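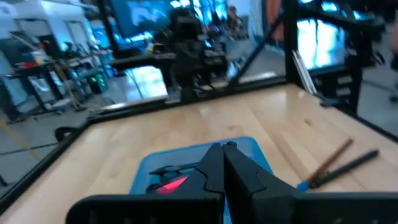 Ronja Viklund thinks the drift in the August batch comes from the glue line and that the hygrometer is fine. She wants the Apaza strips re-weighed before anyone touches the calibration.

Re-weighed at 14:20. Set 2 is up 138 mg on the morning value, set 6 unchanged. Both sets had the same clamp pressure and the same open time, so glue alone does not explain it. Set 6 was stored flat, set 2 on end near the door – possible moisture uptake through end grain.

Humidity log from Targate has 2,243 readings, no gaps. Small rise after lunch, back down by 15:00. Need to line this up with the door times.

To do: seal the ends on half of set 2, leave the rest bare, weigh again tomorrow morning. Keep the Endora scale on the stone slab, it wanders on the bench. Ask Restolari for the kiln sheet, second request.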